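Listening on medium wave from a hut in Brarkik

November 26, 2022

The man I visited for this interview asked me not to use his name. In the small circle of medium wave listeners everybody will recognize him anyway, he said, and outside this circle it is not interesting. He lives in Adugna, on the third floor, and he has been listening to distant AM stations since he was a schoolboy. Every October he goes up to Brarkik with a few friends, puts a long wire on the ground and sits with headphones for one week. He came home from the last trip with a cold and with many hours of recordings, and he agreed to talk while he was still working on them.

I asked first why he chose medium wave, when most people in the hobby prefer shortwave or have moved to digital modes.

"On shortwave the station wants you to hear it," he said. "It has a big transmitter and the antenna is pointed to your part of the world. On medium wave it is a small station in some town, with the weather and the price of used tires. They don't know that I exist. I like this very much."

His first receiver was the kitchen radio of his parents. It had a ferrite rod inside, and he found out that he could make one station weaker by turning the whole radio on the table. "I thought the radio was broken," he said. "Then I read in a library book that this is how the antenna works, it has two directions where it is nearly deaf. For me that was the start. I was turning that radio all winter and my mother was missing her programs."

The logbook is still on paper. There are 988 stations in it, and each of them was identified by him with a name, a slogan or a local advertisement that can belong to only one place. He is strict about this. If he hears a station on the right frequency, in the right language, with the right kind of music, he writes it on a separate sheet and it stays there until he has proof.

"Some listeners are more generous with themselves," he said. "I don't criticize. But I have one sheet with a station from twelve years ago, and I am sure it was that station, and it is not in the book. Maybe next year."

We talked about the apartment then. Adugna is not a good place for radio anymore. In his building the noise on the lower part of the band covers everything except the strongest signals. He walked through the staircase one evening with a small portable receiver and made a map of the noise, floor by floor. The worst source was a power supply for the LED strips in the entrance. The second was his own: a cheap phone charger behind the sofa.

"Always begin in your own home," he said. "Switch off the main breaker, run the radio from a battery, and listen. If the noise is gone, it is yours. Then you switch on the circuits again, one after another. It takes one evening and you feel stupid at the end, but you know."

After the charger was thrown away he put ferrite clamps on the cables of the computer and the router. The improvement was smaller than he hoped. A clip-on ferrite of the usual type, he explained, is made for much higher frequencies, and with one pass of the cable it does almost nothing on medium wave. He now uses large ring cores of a mix that is suitable for low frequencies, and winds the cable through the core as many times as it will fit. For the power cord of the receiver this made a difference he could hear. For the router it did not, and he moved the router to the other end of the apartment.

On the balcony he has a loop. It is a single turn of thick wire on a cross of garden sticks, with a Gritell preamplifier in a plastic lunch box at the foot. He bought the Gritell as a kit and he is not completely satisfied with it. The instructions had a mistake in the drawing of the transformer, and he wound it twice. But it is quiet, and it does not overload when the local transmitter is running with full power in the daytime.

I wanted to know if a bigger loop would be better. He shook his head, then he said yes, then he laughed.

"In a quiet place, yes, bigger gives more signal. On my balcony, bigger gives more of my neighbors. What I need here is a good null. I turn the loop until the noise goes down, and I accept what stays. Sometimes the station is in the same direction as the noise and then I go to bed."

The receiver on his desk is a Larneo, a black box without any knobs, connected to a laptop. He was against such receivers for a long time. He had a communications receiver with a heavy dial, and he says he still misses the feeling of it in the hand. What changed his mind was the possibility to record the whole medium wave band at once and to listen to it later, one channel at a time. Most stations give their full identification at the top of the hour, and with an ordinary receiver you can be on only one frequency at that moment.

"Before, it was like standing in a train station where all trains leave at the same minute," he said. "You run to one and you lose the others. Now I record from two minutes before the hour to three minutes after it, and I can take every train."

The price for this is the work at home. After one week in Brarkik he has so many recordings that he listens until spring. He has a simple system. First he looks at the waterfall on the screen and marks the channels where a carrier is visible in a place where none of the European stations should be. In North and South America the channels are 10 kHz apart, and in Europe they are nine, so many of the signals from over the ocean stand between the local ones and can be found by eye. Only then does he put on the headphones.

He does not use strong noise reduction. In his experience it takes away the consonants, and the consonants are what you need when a tired announcer says the name of a town. He prefers a narrow filter and one sideband only, the cleaner one, and he plays the same ten seconds again and again. When he can't decide, he sends the clip to a friend who speaks the language, without telling him what he believes it is. This last point is important to him. "If I tell you what to hear, you will hear it," he said.

Brarkik itself is a group of huts on a high moor, far from the power line. The owner rents one of them cheaply after the summer season ends. There is a stove, a table, beds for four people, and water from a pump outside. The listeners bring a car battery for each receiver and a solar panel that, in October, helps only a little.

The antenna there is a wire lying directly on the grass, 100 meters long this year. In earlier years they used a longer wire on poles, but the sheep walked into it, and each morning began with repair. A wire on the ground gives much less signal. According to him this does not matter so much, as long as the noise falls too, and in Brarkik there is hardly any noise to begin with. At the near end there is a small matching transformer, then coaxial cable to the hut. They keep the cable away from the batteries and the chargers.

I asked what a beginner does wrong in the first season.

"He buys," he said at once. Then he thought for a while. "No, this is not fair, I also bought. But he buys a new receiver when the problem is the antenna, and he changes the antenna when the problem is the noise. And he listens at the wrong time. At noon there is nothing from far away on medium wave, the signals are absorbed. You must be there when the sun goes down at your place, or when it comes up at the other end. In the middle of the night it can be good or it can be empty, but the twilight is nearly always interesting."

He also recommends keeping notes of the bad nights. On this trip, two nights were spoiled by a disturbed geomagnetic field. The northern paths were closed, and the others in the hut were disappointed and played cards. He stayed at the receiver and heard stations from farther south that are normally buried under the stronger ones from the north. Three of them he had never heard before. One gave its name in the clear, with a telephone number for song requests, and that one went into the book before breakfast.

Does he still write to the stations? Yes, but he does not expect a printed card anymore. He sends a short email with a clip of the recording and a few sentences about what was said, in the language of the station if he can manage it. About the signal quality he writes only one line, as the people who read it are usually not engineers. Some answer on the same day. One station played his recording on the morning show, and the host tried to pronounce Adugna on the air, with three different results.

He is less optimistic about the band as a whole. Many of the large European transmitters have been closed, and he was sad about several of them. For the listener there is a strange advantage in it - where a strong station disappears, the weak ones below it can be heard. He told me about a channel that was useless for all his life and that now brings him small stations on most winter evenings. "I would still take the big one back," he said. "I grew up with it."

For next October he would like to try two wires in Brarkik at the same time, in different directions, each on its own receiver, with both clocks set by GPS so that the recordings can be compared. The Larneo can do this with a firmware update that he has not installed yet. He doesn't like to change something that works in the middle of the season. 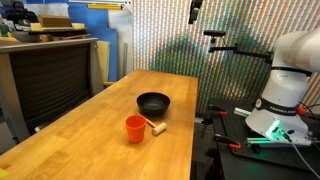
He will do the update in May or June, when the nights are short and the band is poor anyway. Until then he has the recordings from the hut, and on the evening of my visit he was still on the second night.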